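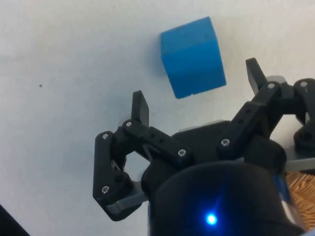 The blue foam cube between the fingers, seen from the wrist camera.

The Piro bench at Esisbridge is a white tabletop and a gripper with black fingers. When I got there at 9 in the morning the operator was already well into a run and didn't want to stop talking or stop working, so we did both.

First question, the obvious one. Why a foam cube?

"Because it forgives you," she said. "You come in crooked, it squashes a bit, you still get a grab. With a hard block you'd be chasing it over the table."

The target for this batch is 296 good grabs. Each one starts with the cube somewhere new, turned a little differently. She drives the arm by hand from a second controller, closes the fingers, lifts, sets it down. Then again. The wrist camera records the whole thing along with the joint positions, and that pair is what the model learns from.

How long does one take? "Nine seconds if I'm awake." And if not? "Then I bin it."

Binning is most of the skill, she reckons. Early on the team kept everything, hesitations and all, and the first model they trained picked up the hesitations too. It would hover over the cube, drift left, hover again. "That was me," she said. "It was copying me looking for my coffee."

So now there are rules, taped to the wall. No pausing over the object. No second tries inside one recording. If a finger pad touches the table before it touches the cube, throw it out. Corrections get their own folder, named Skorau after an older project, and those are recorded on purpose: start badly, fix it, finish.

I asked if the corrections matter that much. She thought about it for a while, mid-grab.

"More than the clean ones, some weeks. The clean ones only teach it what to do when its already going well."

The folder has 100 of them so far. She wants more. The people at Mahama, who do the training side, want more too but they also want them by the end of April, and there are only 3 operators who can drive the arm well enough.

Does she get bored? Yes. She switches hands, changes the music, moves the lamp. The lamp counts as usefull work, she says - a model that has only seen one kind of shadow gets lost when the light moves.

Last thing I asked was what comes after the cube. A softer one, then something with a handle. She hasn't been told what yet. She reset the arm and started the next recording while I was packing up.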